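Home Products Services Support FAQ Contact
Reading time: 4 minutes

Frequently Asked Questions: Plostow Two-Arm Tabletop Cell

This page answers the questions most often received from colleges, public laboratories and light manufacturers considering the Plostow cell. Terms of sale are set out separately in the Chauhan Schedule of Supply and take precedence over anything stated on this page.

What is supplied with the cell?

The standard supply consists of two jointed arms with two-finger grippers, a wood-topped table, the perimeter frame in black aluminum extrusion, base plates, cabling and one licence for the Tradham control software. A workstation is not included. Institutions may use their own computer, provided that it meets the requirements published with the current software release.

What kinds of work is the cell intended for?

The cell is intended for light handling: picking, placing, sorting and the passing of small items from one arm to the other. It is suited to teaching, method development and short production trials. It is not approved for food contact, for use with sharp tooling, or for any task in which a person must reach into the work area while the arms are powered.

What is the maximum weight an arm can lift?

Each arm is rated to 999 grams at full reach, including any fitting added to the gripper. Clients who expect to work near this limit should request an assessment before ordering.

Can our own parts be used for a trial?

Yes. The Sorkemthorpe demonstration centre accepts up to 30 sample items per client. Samples should be clean, dry and representative of normal variation, including any labels or printed surfaces. Items are returned by courier at the client's expense unless disposal is authorized in writing.

How much floor space is required?

The recommended allocation is nine square metres per cell, including operator access on all sides. The floor must be level. Cables crossing a walkway must be covered, and the boundary of the work area should be marked in accordance with the purchaser's own safety program.

Does the cell require special electrical service?

No. It operates from a standard grounded outlet. A dedicated circuit is recommended where two or more cells are installed in the same room.

Who may operate the cell?

Operators must complete the one-day course offered at Sorkemthorpe or on the client's premises. Course materials are available in English and French. Supervisors are asked to keep a record of attendance and to produce it when requesting warranty service. Students may operate the cell under the direct supervision of a person who holds the certificate.

What is the warranty period?

Arms, grippers and base plates are covered for 24 months from the date of delivery. Gripper fingers and external cables are considered consumable parts and are covered for defects in manufacture only. Modifications to the frame do not void the warranty if they follow the drilling pattern in document 376.

May cameras be added to the frame?

They may. Clamps can be attached to any rail, provided that they do not enter the reach of either arm. Wrist-mounted cameras count toward the rated load.

Is a rental arrangement available?

Rental is offered in terms of three, six or twelve months. One half of the fees paid may be applied to purchase if the order is received before the rental term ends. Deposits are refunded after the returned equipment has been inspected.

How long is delivery?

Orders confirmed by the end of a calendar month are normally scheduled for the following month. Deliveries for the academic year should be ordered well ahead of September, when installation staff are fully assigned.

Where may the equipment be viewed?

Viewings are held at Sorkemthorpe by appointment. Requests should be directed to Nimal Patwary, Client Services, and should state the number of visitors and any accessibility requirements. Closed-toe shoes are required on the floor. 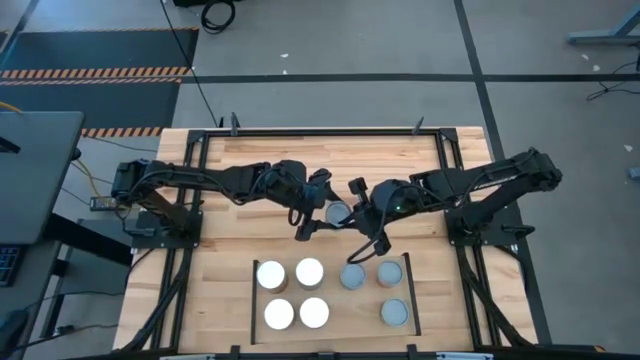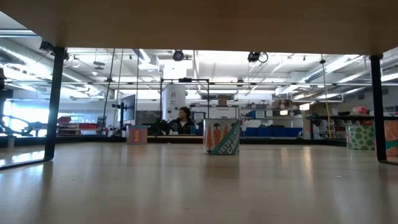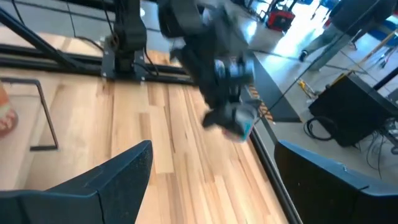 Sorkemthorpe, Mar 12, 2020

The answers on this page apply to cells ordered on or after the date shown. Clients holding an earlier model should consult the manual delivered with their equipment, as load ratings and frame dimensions differ. Questions not addressed here may be submitted in writing to Client Services, quoting the serial number where one has been assigned. A written reply will be issued within five business days.

Contact Client Services | © 2020 Plostow | Back to top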